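Automation at the Bevthorpe meal service

Automation at the Bevthorpe meal service refers to the use of robot arms and simulation software in the central kitchen at Bevthorpe, a contract catering site that prepares and reheats meals for day centers and small clinics. The program is run by the kitchen operator, Hukska, with control software from Cluvura. It covers the reheating and holding stage of the work. Menu planning, cutting, seasoning and portioning remain manual.

Background

Before the program, reheating at Bevthorpe was done by hand on a bench of countertop microwave ovens. A shift on the bench consisted of opening a door, placing a container, setting the control, closing the door and waiting, repeated for the length of the service. Hukska recorded 1167 meals on the busiest day of the year before the change. Bench work was assigned by rota, and staff records listed wrist strain and minor burns as the most common complaints from it.

The operator first considered a tunnel oven, which would have required rebuilding the east wall of the kitchen. It chose instead to keep ordinary appliances and place arms in front of them, so that a person could take over any position during a stoppage. Usman Rajput, then production manager, set this as a condition of purchase.

System

The installation consists of 4 arms on fixed pedestals. Each has a two-finger gripper, a camera on the wrist and a force sensor. The arms serve the ovens from the front and pass heated containers to a holding shelf on the staff side. A light curtain separates the arms from the aisle, and crossing it brings the arms to a stop.

Containers arrive on a tray with a printed code giving the heating time. The controller assigns an oven, and the arm opens the door by its handle, loads the container and operates the control. Because the ovens were bought at different times, handles and controls differ between units. Most of the engineering effort went into this variation. A push button tolerates a small error in the position of the finger; a rotary knob tolerates less, and a missed grasp can leave the setting between two marks.

Work stages

Under the present arrangement a batch passes through the following stages:

Loading of trays at the intake end, by hand
Reading of the code and assignment of an oven
Heating, by arm and oven
Temperature check with a probe, by hand
Sealing and dispatch, by hand

The temperature check was left with the staff at the request of the shift leads. A batch that fails is returned to the intake end with a new code.

Simulation and task preparation

New motions are prepared in simulation before they are released to the kitchen. The simulated kitchen, called Sethi in the project documents, contains models of appliances, counters and common vessels. A motion is run some 3000 times with changes in position and lighting, then reviewed by an operator, who can reject it or send it back with a note.

Review is carried out from still views and short replays. The operator looks at the approach of the finger to the control and at the clearance to nearby objects. Bowls and other wide vessels receive particular attention, as their rims extend over the counter and can obstruct the arm on its return path.

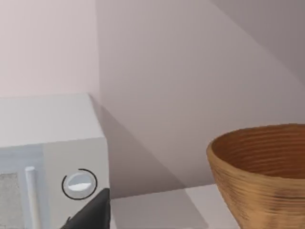

Simulated view of a gripper finger near the control knob of a microwave oven, with a large wooden bowl on the counter to the right.

Effects on staff

No positions were removed in the first year, but their content changed. The bench rota was replaced by two roles, line attendant and motion reviewer. Attendants load trays, carry out the probe checks and clear stoppages. Reviewers work at a desk beside the dispatch area and are drawn from the kitchen staff. Sidra Janjua, a former bench worker, was the first to hold the post and wrote the checklist used for it.

Training for reviewers takes 8 days, the last two of them on the line. The role carries a higher pay grade, which led to a dispute over selection. The matter was settled in March by an agreement that any attendant may apply after six months on the line.

Attendants reported less lifting and fewer burns, but also longer periods of standing and a pace set by the controller. The interval between trays was lengthened in response, and attendants were given a hold button at the intake end. Its use is logged by shift and is not recorded against individual employees.

See also

Industrial robot
Food service
Robot simulation

This article was last revised on 2023-07-04.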